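업무 일지, 4월

오전에 Semari 별관 2층 접수실의 비품 정리를 시작하였다. 지난달 Ingvild Fjeld 실장이 요청한 사항으로, 카드와 소형 소지품의 보관 방식을 통일하는 것이 목적이다. 작업대에서 카드류와 지갑류를 먼저 다루었고, 서류함은 오후로 미루었다.

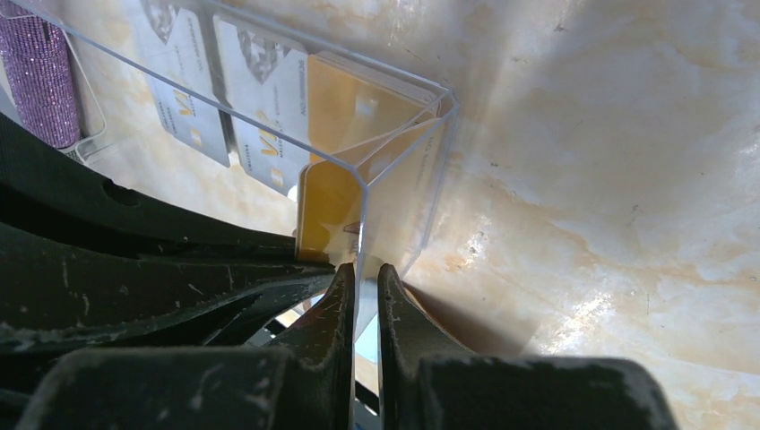
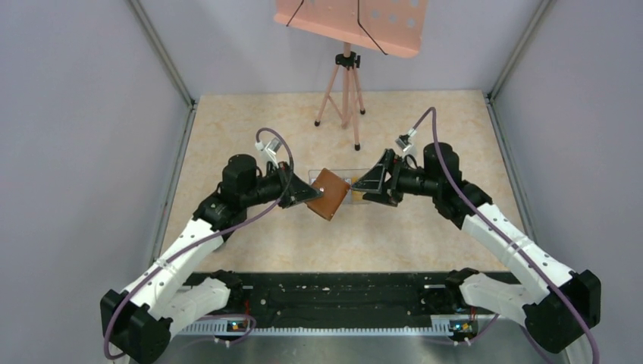
접수실 비품 정리. 첫 번째는 투명 아크릴 카드 꽂이와 금색 카드, 두 번째는 작업대 위의 갈색 소형 케이스와 투명 트레이.

카드 꽂이는 당분간 계속 사용하기로 하였다. 내용물을 꺼내지 않고도 확인할 수 있다는 점에서 종전의 종이 상자보다 낫다고 판단한다. 다만 아크릴은 손자국이 쉽게 남으므로 마른 천으로 닦는 일을 주간 점검표에 추가하였다. 금색 카드는 일반 출입 카드와 섞이지 않도록 별도의 칸에 두는 방안을 Lorraine McKinnon 과장에게 건의할 예정이다. 앞쪽 작은 칸에 보라색 반짝이 장식의 원통형 물건이 들어 있는데, 비품 목록에서 해당 항목을 찾지 못하였다. 소유자가 확인될 때까지 그대로 둔다.

갈색 케이스는 분류가 다소 모호하다. 지갑으로 볼 것인지 카드 케이스로 볼 것인지에 대하여 Philomena Ackah 주임과 의견이 갈렸다. 본인은 똑딱단추가 달린 소형품은 모두 지갑류로 묶자는 입장이며, 주임은 크기를 기준으로 삼자고 하였다. 결론을 내지 못하여 목록에는 '소형 케이스'로 임시 기재하였다. 투명 트레이는 높이가 낮아 서랍에 넣기에 적당하다. 노란색 물건은 트레이에 둔 채로 기록하였다.

점심 이후 서류함을 열었다. Gouveia 사업 관련 문서가 약 140건 남아 있었고, 이 가운데 보존 기한이 지난 것은 따로 묶어 786번 보관함으로 옮겼다. Skadbridge 측에 반환할 열쇠 2개는 봉투에 넣어 봉인한 뒤 Rigoberto Chávez 씨의 서명을 받았다. 봉투 겉면의 부서명이 예전 명칭으로 인쇄되어 있어 펜으로 정정하였다. 새 봉투의 신청은 다음 분기 예산에 포함하여야 한다.

오후 4시경 실장이 접수실에 들러 진행 상황을 확인하였다. 서랍 이름표의 글자가 작다는 지적이 있었으며, 내일 오전 중으로 다시 출력하기로 하였다. 창가 쪽 선반은 손대지 못하였다. 퇴근 전 작업대 위의 물건을 서랍에 넣고 잠금 상태를 확인한 후 열쇠를 당직실에 인계하였다.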